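10/10/20

# Flat clear-out: the gallery

Quick page this, before the van comes. Several people asked what was going and what was staying, and I'd rather write it down once than answer 51 messages. Eusebio Collado here, still at the Ellery flat, boxes up to my knees.

Most of the pictures haven't gone up yet, connection is dreadful. Captions first then. I'll slot the rest in as they load, same order as below, so if you want something you can shout now and look later.

## Hall

**Coat hooks.** Staying. Screwed into the wall by whoever had the place before me and I'm not fighting them. The landlord likes them anyway.

**Shoe rack.** Going to my cousin. Two of the bars are bent, she knows. She has seen it in person and still said yes.

**Umbrella, green.** Not mine. Whose? Left here in May after the dinner, I think. Will be by the front door until the van goes, then it's coming with me and you'll have to visit it.

## Kitchen

**Big pan, lid doesn't match.** Keeping. Made every soup since I moved in.

**Plates.** Wrapped in newspaper and then in tea towels, which ran out, and then in socks. Clean socks. The blue ones are on top so don't stack anything on that box please. It says PLATES on one side only, sorry, the pen died.

**Spice tins.** Half of them empty. Tipped two jars of paprika into one and found a third behind the kettle. Anyone need paprika?

**Cokamen toaster.** Works on one side. Free. You turn the bread round half way, it's fine, I have done it for years.

**Tea and sweets drawer.** Everything in here gets eaten or given away before I go, I am not paying to move biscuits. Help yourselves when you come round. The fruit chews are the last of the big bag from the market and they're going quick.

## Front room

**Bookcase.** The tall one. Comes apart into 3 bits if you are patient and have the little key, which is taped to the back. Was taped. I'll find it. Wanted 200 for it originally, will take a lot less from anyone who carries it down the stairs themselves.

**Books.** Sorted into keep, give and don't know. Don't know is the biggest pile by miles. If you lent me something it's probaly in there, come and dig.

**Nemex floor lamp.** Sold! Gone to the couple upstairs, who have wanted it since they first saw it through the window. Very pleased about this. Shade has a dent but they say it can face the wall.

**Rug.** Rolled up and tied with string. Heavier than you'd believe. Needs two people and a bit of swearing round the corner on the landing.

## The small stuff

All the bits that don't belong to a room. Did this on the table last night with the radio on and it took longer than the whole kitchen.

**Odds and ends tray.** Batteries, fuses, keys for locks I no longer own. The keys are going. Kept one becuase it looks important.

**Flellotero board game.** Complete, I checked, even the tiny cards. Going to the kids at number 51 if their mum agrees. She might not, it's a loud game.

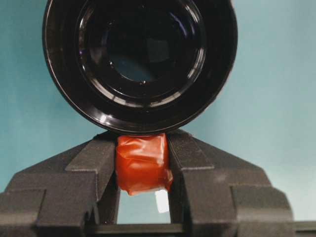 Anything small and loose goes in the shoeboxes by the window, lids on, elastic band round. Still short of lids. If you have an old shoebox doing nothing, bring it. Same for bubble wrap, I started with a huge roll and it's now mostly cardboard tube.

**Postcards and letters.** Not sorting these now or I will sit down and read them all. Straight in the box, taped shut, top of the wardrobe at the new place.

## Where it's all going

Van is booked for the morning. 400 for the day with one driver, which made me sit down for a minute, but he brings his own straps and trolley. New place is ground floor so the far end should be easy.

Parking: don't use the space right outside, van needs it. Round the corner by the bakery is normally OK.

If you want anything marked free, message me tonight. Otherwise it goes to the charity shop, except the toaster, they won't take the toaster.

More pictures when the connection wakes up. Kettle is the last thing to be packed so there is tea till the end. Bring your own mug, mine are in the socks box.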